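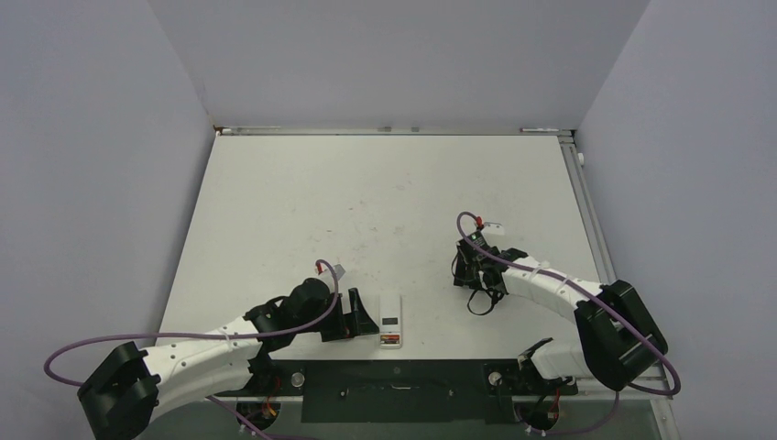 Section 5. Recording your first week of sleep

Before you begin, please charge the Warnix sleep band fully and install the Truken app on your phone. The first week is used for learning your normal rhythm, so the app does not show a sleep score until the seventh night.

5.1 Starting a night recording

1. Put the band on your wrist, two fingers above the wrist bone. It should be firm but it should not leave a mark.
2. Open the app and choose Night, then New Recording.
3. Enter the hour of your last meal and if it was small, normal or large.
4. Enter coffee, tea and alcohol taken after midday. If there was none, leave the field at zero.
5. Press Start. The band vibrates one time and the light goes off after 11 seconds.
6. Place the phone on the night table, not under the pillow.

Note: If the band does not vibrate, the recording is not started. Go back to step 2.

5.2 In the morning

1. Press Stop before you take off the band.
2. Answer the question "How rested do you feel?" before you look at the graph. Many users change their opinion after they see it.
3. Wait until the data is transferred. This takes about 5 minutes for a full night.

Note: Naps shorter than 37 minutes are saved in the diary, but they are not counted in the weekly average.

5.3 Memory

The band can keep 900 hours of recordings. When the memory is full, the oldest night is deleted first. To keep a night, export it from the menu Diary, Export.

Caution: Do not wear the band on skin that is injured or irritated. If redness appears, remove the band and wait until the skin is normal again.

Caution: The Warnix band is not a medical device. Do not stop or change any medicine for sleep because of its results. If you often wake up without breath, or fall asleep during driving, please speak with your doctor.

For cleaning of the strap, see Section 6.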